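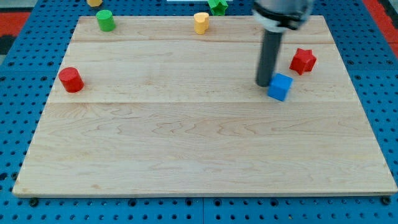 Blue cube, red star, and the rod that does the pushing.

I spent the morning at Skillcombe steering this arm by remote, which they call teaching. You nudge a block across the wooden board, the arm's moves get saved, and you do it again. They want 1000 runs before they train anything on it. I did 47 and my wrist hurts.

My trouble is with what gets learned. I overshoot, I back up, I poke the cube on its corner and chase it when it spins. All of that goes in the pile marked good. When I asked about it, I was told the bad habits wash out with enough data. Maybe. I heard the same at Ginton in March, and their arm learned to hesitate exactly like the guy who ran it.

A kid gets "push the blue one to the star" after one try. I'd like to see how this does on a table that isn't blue, with blocks it hasn't met. They say I can come back for that test. No date yet.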